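About Skusemia

Skusemia packs and ships parts for people who repair kitchen equipment. If a restaurant's dishwasher dies on a Friday night, there is a fair chance the gasket that brings it back to life spent part of its career on our shelves. We have 11 people, 13 aisles, and one loading door that sticks in August.

How we got here

Clyde Montoya started the company with a van and a lease he now describes as optimistic. For the first few years every order was picked by hand, carried by hand and lost by hand. Our record for a single day was 636 orders, and the people who worked it still bring it up at lunch, usually when someone new complains about their feet.

Then we bought some automation. The brochure promised a lights-out warehouse. Our lights are on from six in the morning, and the electric bill will back us up.

What the machines do

We run two systems. Verkis is the software that decides which order goes next and which aisle it comes from. It replaced a whiteboard and a good deal of shouting. Gireo is the robot arm, which handles the plastic goods and the dull, repeated gripping that used to send people home with sore wrists. It doesn't get bored, and it has never once asked what's wrong with the radio.

It also doesn't know that a bag of springs has split, or that a customer who orders one left-hand hinge every month has ordered a right-hand one by mistake. Those are still caught by people. We tried letting Verkis catch the second kind and it sent a very polite email to every customer who had ever bought a hinge.

What changed for the people

We didn't let anyone go when the arm came in. We did change nearly everybody's job, and we would be lying if we said they all thanked us for it. Three pickers moved to inspection. One moved to returns and asked to move back. The old night shift is gone, along with the night shift premium, and it took us too long to raise the day rate to make up for it. It has been raised.

Everyone on the floor is trained to stop the arm, restart it and teach it a new grip. The training was meant to take a morning. It takes two days, plus a third for anyone who learned it from Clyde.
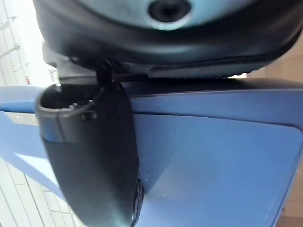
Gus Szabo would like it known that the arm is slower than he was at 30 and that he trusts it about as far as he could throw it, but that he now gets through a shift without taping his hands, and he isn't giving that up. He also said the extra hour of walking around checking things should count as a promotion. We are looking into it.

Visiting and working here

We stock more than 200 product lines, including the full Peng range of hinges, left and right. Trade customers can pick up at the front counter on weekdays. Ring twice, as the first ring is usually taken for a fault alarm.

If you want a job, write and tell us what you've fixed lately. Robot experience is welcome and so is none.

Page last updated Tuesday, March 3, 2020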